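About Us

Skenbridge Sound and Paper Archive
Who we are, what we keep, and how you can use it

The Skenbridge Sound and Paper Archive looks after the records of small musical societies, dance halls and amateur choirs of the Florska valley. We collect the things that such groups leave behind them: minute books, printed programmes, hand-copied sheet music, letters, membership cards and home recordings on tape. Most of this material was never published. It was kept in cupboards and sheds, and much of it was already in bad condition when it came to us.

The archive started with one donation. A choir in Florska closed after many years, and its members did not want to throw away the library of songs. They offered us 32 boxes. Inside were part-books in four languages, some with the names of several singers written one under the other on the cover. We learned from these boxes that a song could change a great deal when it moved from one village to the next, and we decided that the different versions should be kept side by side. This is still our rule. We do not choose a "correct" version, and we do not repair spelling or notes in the transcriptions.

Today the catalogue has 554 described items, and more than 2,000 pages can be read on this website free of charge. The recordings are a slower work. Each tape must be inspected, sometimes cleaned, and then played in real time, so a tape of one hour needs at least one hour of listening, and usually the person who listens must go back to write down the titles and the dialect words. 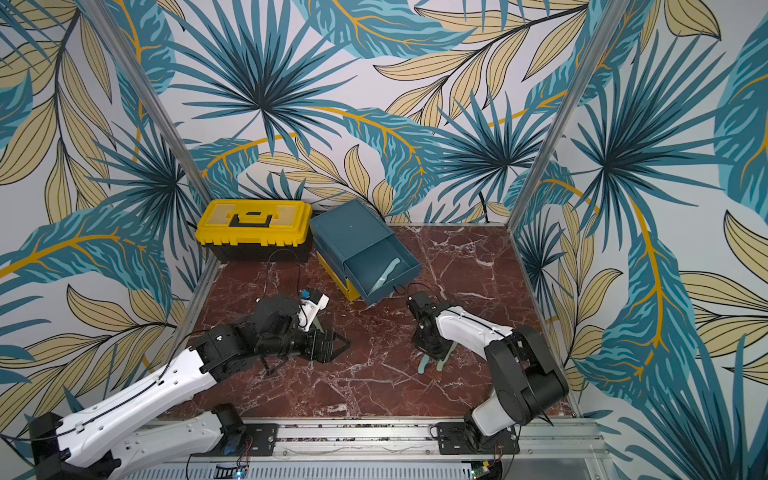
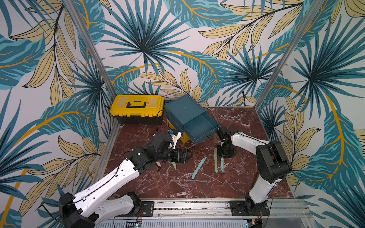 The collections are organised in three groups. The Farnico Papers are the largest. Farnico was a dance hall and printing shop under the same roof, and its owners kept a copy of almost every poster and programme they printed. For researchers of migration they are very useful, as many visiting bands are listed with their home town. The second group is the Choir Libraries, which began with the Florska boxes and now includes smaller gifts from neighbouring villages. The third group is called Pop. The name is older than the archive and was written on the first carton by its donor. It holds recordings and lyric sheets of young local bands, and it is the part of our catalogue where we most need help with identification.

Access

Everybody can search the catalogue without an account. For items which are not yet digitised, please write to us with the item number and we will tell you if the original can be handled. Some are too fragile, and in this case we try to put them earlier in the scanning order. We can supply files in higher quality for exhibitions, theses and local publications. The first 100 pages in each request are free, and after this we ask for a small fee toward storage.

Please note that we do not own the copyright of every item. When the rights holder is known to us, the name is given in the catalogue record. When it is not known, we publish the item with a note, and we will remove it if a family or a rights holder asks us to do so.

Giving material to the archive

We are glad to receive offers, also of single sheets. Please do not clean, staple or laminate anything before you send it, and please leave papers in the order in which you found them. If you prefer to keep the originals at home, we can borrow them, scan them and return them to you with a copy of the files. New offers are normally reviewed in May, but urgent cases, for example when a house must be emptied, can be looked at in any month.

Languages

Catalogue records are written in English. Titles are given in the original language and in the original spelling, with a translation in brackets where we were able to make one. If you find a mistake in a translation or a labelled date, we would be grateful for a correction.

Page last revised: 6/16/19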